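4. Course Implementation and Bench Setup

4.1 Structure of the student project

The pick-and-place project ran over the second half of the elective at Brernholm. Students worked in teams of three, and each team kept the same arm from first power-up to final trial. The arms were delivered as kits. Assembly took up the first two sessions and was not graded, although faults introduced at this stage – reversed servo horns, overtightened joints, cables routed through the path of the elbow – accounted for much of the support time later in the term.

Control software was written by the students on top of Tellance, the in-house library that handles serial communication and joint limits. The library deliberately leaves out inverse kinematics. Teams could derive a closed-form solution or build a lookup table from recorded poses. Most began with the table and changed over when they found that it did not carry across to a block placed between two recorded positions.

4.2 Task definition

The graded task was to grasp a single block from a raised platform and set it down inside a marked area. A raised platform was chosen over the bare tabletop so that an error in height would show up early, as contact with the platform, and at low speed. Approach speed was limited in software for the same reason. A trial was scored as a success if the block was released inside the area and the arm returned to its rest pose without operator input. Teams were allowed 30 trials each in the final session. Partial credit was given for a grasp without a valid placement.

Block shape was left to the teams, subject to a maximum width set by the gripper opening. Cubes are simple to print but have to be approached in line with their faces. Prisms with more sides tolerate a larger error in wrist angle, at the cost of narrower contact faces and some tendency to turn in the grip. The report template asked each team to state its choice and defend it.

4.3 Data collected

Every trial was logged with commanded joint angles, reported joint angles, and an outcome code entered by hand. After removal of runs with missing codes, 625 trials remained, of which 429 were successes under the definition above. Failures were dominated by height error on approach, followed by slip during the lift. Figure 3 shows one of the benches, with a red octagonal block on its green platform and the arm's gripper low over the tabletop.
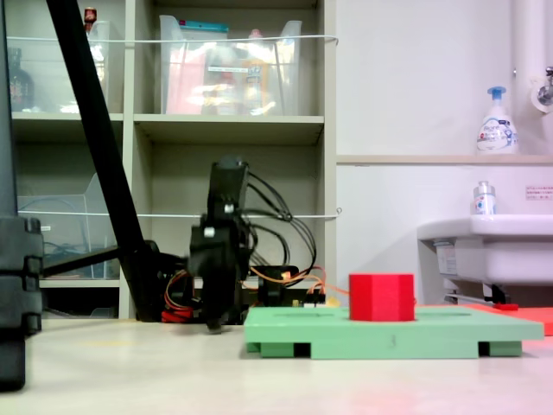
Figure 3. Project bench with arm, raised platform and block.

Assunta Sala, commenting on a draft of this section, objected that a hand-entered outcome code lets a team be generous with itself, and asked that the codes be checked by someone outside the team before any success rate is reported. We accept the point in part. Codes were entered by the team at the bench, and no second rater was present. In the October run of the course, codes will be entered by a member of a neighboring team.

4.4 Calibration

Joint offsets were measured at the start of each session with the arm in its rest pose. Teams that skipped this step usually noticed within a few trials, when the gripper closed above the block or pressed into the platform. A scripted offset check has since been added to Tellance and runs before the first motion command is accepted.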